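Handout 6 — Gear handling with the wrist camera

Course: Introduction to Robot Assembly, second part
Prepared by Feven Ambaye. Lab questions go to Darcy Bélanger, every afternoon until 5 pm.

Please read this handout before you come to the lab. Last term many groups used the first half hour for reading, and then they had no time to repeat the bad trials.

## 1. What we want to learn

In Handout 5 the robot moved blocks. A block is an easy object: it has flat sides, and the fingers can meet it in many ways. A spur gear is more difficult. Its side is made of teeth, so the fingers touch only the tips, or one tip and one gap. A small rotation of the gear changes the contact completely.

At the end of this unit you should be able to

- explain why a two-finger grasp on a toothed part can turn the part while the fingers close
- record clean demonstrations with the Hasia arm
- read a wrist camera picture and decide if a grasp is acceptable

## 2. Contact on teeth

Consider a gear held between two parallel fingers. If the number of teeth is even, each tooth has another tooth exactly opposite. If the number is odd, a tooth is opposite to a gap. In the second case the two forces often do not lie on one line, and they make a small moment. The gear turns until the contact becomes stable. This is normal, and you should expect it.

A soft pad helps, as it can go a little into the gap. A hard finger slides from the tooth. The price of the soft pad is that we know the position of the gear less exactly.

**Exercise 6.1** Draw the contact for 12 teeth and for 13 teeth. Mark the forces and the direction of the moment.

## 3. Recording

Each group makes 90 demonstrations. Together with the data from last term, which has 609, the class will have enough for training in Handout 7. Save your files in the Penner folder, under the name of your group.

1. Start the log first, then the arm.
2. Approach slowly. Close the fingers only when the gear is between them.
3. Hold for two seconds before lifting.
4. If the gear falls, keep the recording and write "F" in the log sheet. Do not delete it!

Sylvie Chisholm and Sheldon Lachance found 146 recordings with no label in the old data. Somebody must now watch all of them, so please fill in the sheet during the lab — not in the evening from memory.

## 4. Reading the wrist picture

Look first at the pads. Both should touch the teeth, one on each side of the gear. Then look at the bore: it gives you the center of the gear much better than the outline does.
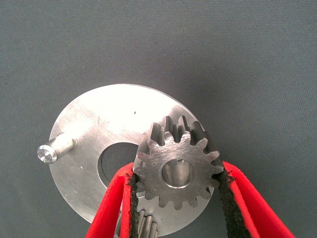

Strong light on bright metal is the most common problem for the detection program. A white area on a plate has no edges inside it, and the program can lose the border of a hole there. Compare the brightness values before you change the threshold. The starting value is 700 in the Sotetti settings file, and most groups need to go lower.

A second problem is overlap. When a gear covers part of a hole, the program sees only a crescent and may fit a circle of wrong size. Use only the visible arc for the fit, and write down how long this arc is.

**Exercise 6.2** Take three of your own pictures with a partly covered hole. Fit the circle by hand and by program, and report the difference of the two centers.

## 5. To hand in

One report per group, maximum four pages, with the log sheet attached. Groups that share an arm write separate reports.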